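Gripper notebook, October, started at 9 in the morning

Picking up from where I left off before the sim machine got moved. The plan for this round is still the same: same arm, same controller gains, same stool, and swap only what's on the end of the wrist. I have the Mokport two-finger model and the Liler three-finger model both loading without errors now. The Liler one took me most of an hour because the finger joints came in with their limits in degrees and the controller wanted radians (the fingers folded straight through the palm, very pretty, completely useless).

Adesuwa Ajayi asked last time why I keep using a stool and not the nice tidy cubes from the Brandmont set. Fair question! Cubes tell me almost nothing at this point. Both grippers pick up cubes all day long. A stool has round legs, round crossbars, a flat board with a thin edge, and lots of ways to get a finger stuck between two bits of wood. If a gripper is going to annoy me I'd like it to do it here and not on the real bench.

So, setup for batch one. Stool upside down, seat flat on the floor, legs in the air. Floor friction left at the default. The arm starts high, behind the stool, and comes down from there. I turned shadows on for this batch too, partly to see how the depth and color pipeline copes when there are long dark bars all over the floor that look an awful lot like stool legs.

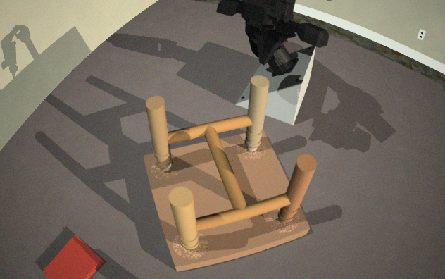
Batch one was 44 tries per gripper, target picked at random from the legs and crossbars. Mokport held on in 40 of them, which surprised me. Most of the misses were on crossbars, where it came in a little crooked and pinched the bar with just the fingertips, so the whole thing swung as soon as the arm lifted. I think that's the pad friction as much as the geometry. The pads in the model are flat and the real ones have a shallow groove down the middle, so I need to fix that before I say anything mean about it.

Liler is a different animal. On the legs it's lovely – it wraps, it centers itself, done. On the crossbars it needs more room than it gets, and the third finger likes to land on the neighboring wood before the other two have closed. I logged 9 tries where the controller called it a grasp on the strength of that one contact. Those have to be thrown out or relabeled. I'm leaning toward relabeling.

Controller: still the Garg one, still stock. I tried slowing the last part of the approach and it helped Liler a bit and did nothing for Mokport. Put it back afterward so the numbers stay comparable. Note to whoever reruns this: the slow approach setting lives in the arm config and NOT in the gripper config, and it will quietly ignore you if you put it in the wrong one. Ask me how I know.

The shadows fooled the leg detector 6 times in the whole batch, always with shadows on the floor and never with ones on the wall. I can live with that for now, but I want to rerun with the light higher up.

Next:
grooved pads on the Mokport model
require two contacts before Liler counts as a grasp
same batch with the stool standing on its feet
send Adesuwa the log files, she wants to plot the wrist forces herself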